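Gripper comparison, second progress note to Demitix
10th February
Prepared by Vega Nieto, with bench notes from Thulani Zulu

We said we would have both grippers through the same grasping routine by now, and we very nearly do. The Astcombe fingers have logged 2,030 attempts. The Messide fingers have logged 1,924, and would have more if the first wrist adapter had been drilled to the drawing Unai sent – the second one was.

The target for each remains 3,000. Drop rates will go in the April report, once Estíbaliz has finished arguing with the spreadsheet.

Spending is on plan apart from 6 replacement cables. The cable loop at the wrist snags when the last joint turns too far, a fact we established more thoroughly than the budget required. Software now limits that rotation.

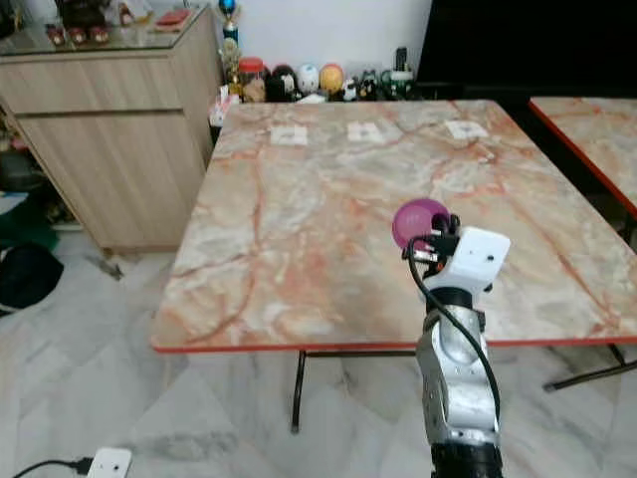 Round objects are still the slow part. Boxes forgive a lazy approach angle and balls do not, so we have cut the closing speed for anything spherical and will rerun that set on both grippers. We ask for no extra money, only that the camera comparison move to after April.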